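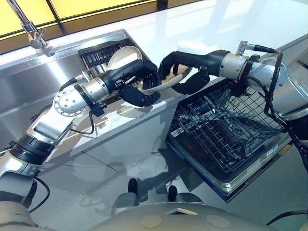

*A bowl over the open dishwasher.*

**Chmielewska House residents' meeting, Sunday, 4 pm**

Present: Nadine Khoury (chair), Satish Rao (notes), Ada Mancuso, Elie Obeidat, Nilton Marulanda. Two flats sent apologies.

**1. Last meeting**

Notes agreed. The bike store key is still with the lock shop.

**2. Roof and gutters**

Zaketti have quoted 4,000 pounds for the back gutter and the loose slates. Stilteck have not sent a price. The reserve fund can cover the Zaketti quote but would be left with little over 1,000. Elie wanted the slates done first and the gutter left until spring. Ada said two visits would mean paying for scaffolding twice.

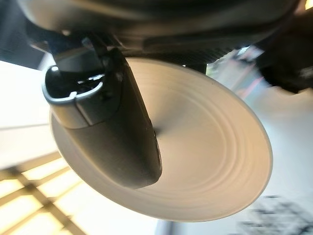
Nilton asked whether the quote included clearing the downpipe by the bins, as it had overflowed again. Satish did not know and will ask. Decision put off until Stilteck reply or the end of September, whichever is sooner.

**3. Stair lights**

The second-floor light stays on all day. Sateck will charge 200 for a new timer, fitted. Agreed, four for, none against, Elie not voting.

**4. Garden**

The hedge on the car park side is over the path. Ada and Nilton will cut it back if someone can lend a long trimmer. Flat 17 has asked for a second compost bin. Agreed to try one by the shed. 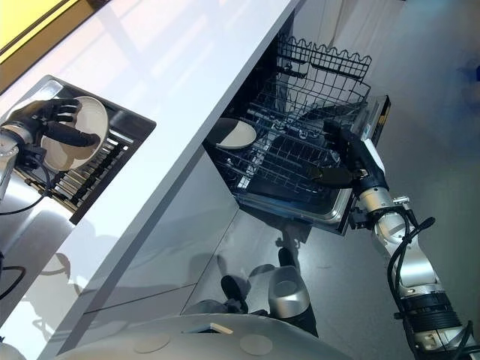

Elie said he was against having it by the shed, with the kitchen windows so close, and would like it moved to the far wall if it smells. Noted.

**5. Any other business**

Parcels are being left in the porch overnight. Nadine to put up a notice.

Closed at 5.20 pm. Next meeting to be fixed by email.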